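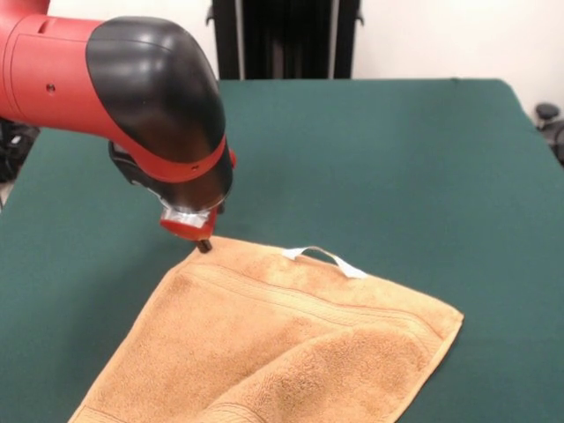

Terry towel with woven border band, on a green table.

Husgate Linen Service: Frequently Asked Questions About Towels

The following answers apply to all residents, guest apartments, and departments in Ridunham that receive towels from the Husgate Linen Service. They replace the printed sheet formerly kept in the laundry rooms. This page was last revised in June 2021.

What does a standard towel set include?

Each resident receives two bath towels, one hand towel, and one bath mat at check-in. Guest apartments receive a set for each registered guest. Washcloths are not part of the standard set but may be requested from the linen counter. Kitchen towels are issued separately and must not be returned in the same bag as bath linen.

How often may towels be exchanged?

Towels may be exchanged once a week on the day posted for your building. Bring the used towels to the counter and you will be given the same number of clean ones. Residents who miss their exchange day may come on the next counter day, but may not collect a double set.

Where is the linen counter?

The counter is in Room 405 of the Hurkska Building. Please use the service elevator if you are bringing a cart. Bags left in the corridor outside counter hours are not recorded and remain the responsibility of the person to whom the linen was issued.

May I wash the towels myself?

Yes. Residents who prefer to do their own laundry may keep the same set for the full term. We ask that you observe the following:

Wash towels before first use and separately from clothing with zippers or hooks.
Use warm water and half the amount of detergent you would use for clothing.
Do not use fabric softener or dryer sheets. Both leave a coating on the loops, and the towel will absorb less.
Do not use chlorine bleach on colored towels.
Dry on medium heat and remove promptly.

If the care label on your towel gives instructions that differ from these, follow the label.

Why does a towel feel stiff after washing?

Stiffness is usually caused by detergent left in the pile or by minerals in the water. Run the towel through a second rinse without detergent. Shake it firmly before placing it in the dryer and once more when you take it out, so that the loops stand up again. Towels dried on a rack will always feel somewhat firmer than machine-dried towels. This does not mean that they are worn.

A loop has been pulled. Is the towel damaged?

A single pulled loop in terry cloth will not run in the way a knitted fabric does. Trim it level with the surrounding pile using small scissors. Do not pull it. Where several loops have come out in one place, or where the base fabric shows through, the towel should be exchanged.

What is the flat band near the end of the towel?

It is a woven border, sometimes called a dobby border. It has no loops and so may shrink at a different rate from the rest of the towel, which is why the ends sometimes look gathered after several washes. Smooth the band with the flat of the hand while the towel is still slightly damp. Ironing the pile is not recommended. The band itself may be pressed on a low setting if a neat appearance is required, for example in guest apartments.

How should towels be folded for return?

Used towels do not need to be folded. Clean towels being returned at the end of a term should be folded as follows, so that they fit the counter shelves.

Pick up the towel by two corners of one short side and let it hang freely until the lower corners have dropped and any twist has come out of the cloth.
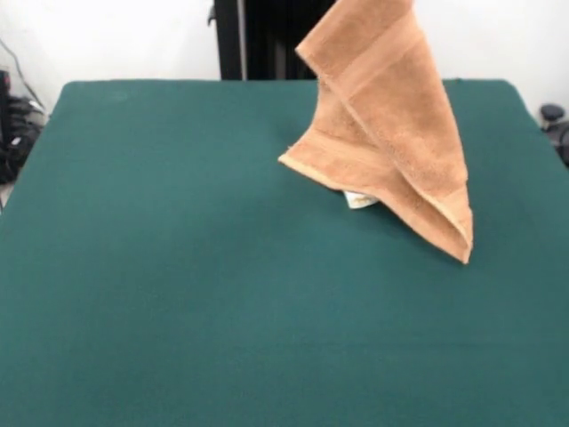

Lay it flat, smooth it from the center toward the edges, and turn it so that the care label is underneath. Fold one long side to the middle and bring the other long side over it. Then fold the strip in half, and in half again, with the woven border on the inside. The finished towel should show one rounded fold at the front and no loose corners.

Hand towels are folded in the same manner, omitting the last fold. Bath mats are folded once only.

Should the care label be removed?

No. The label tells our staff how the item is to be laundered. If it has become detached, please hand it in with the towel. If it irritates the skin, ask at the counter for a replacement towel with the label sewn into the side hem.

How should towels be stored?

Store towels on an open shelf or in a closet that is aired regularly, and only when they are completely dry. Place newly washed towels at the bottom of the pile and take from the top, so that all of them receive the same amount of wear. Towels should not be kept in plastic bags or stored in a bathroom without a working fan.

What can be done about a musty smell?

Wash the towel again on the warmest setting its label permits, with no other items in the machine, and dry it fully. If the smell remains, exchange the towel and mention the problem at the counter so that it can be set aside for treatment.

How are stains handled?

Rinse the area in cold water as soon as possible and return the towel on your next exchange day. Please do not apply household stain removers. Cosmetics containing benzoyl peroxide will permanently lighten dyed cotton; residents who use such products may ask for white towels. There is no charge for ordinary staining.

What happens if a towel is lost?

Report the loss to the counter. One replacement per term is provided without charge. An item not returned within 21 days of the end of a residency is treated as lost and will appear on the final account. Anyone who believes a charge has been made in error should write to Hongmei Shao, Linen Accounts.

What becomes of worn towels?

Towels no longer fit for bathroom use are cut down for cleaning cloths. Any that remain are offered to the Kang Animal Shelter, which collects each March. Residents may not add personal items to this collection.

Can a department order towels for an event?

Yes. Requests must be made in writing and should give the date, the place of delivery, and the number required. Orders of more than 1000 items are accepted only by prior arrangement. Applications should be addressed to Mitsuko Matsuda, Linen Services, Husgate.

Related pages: Bed Linen; Laundry Room Rules; Check-Out Procedures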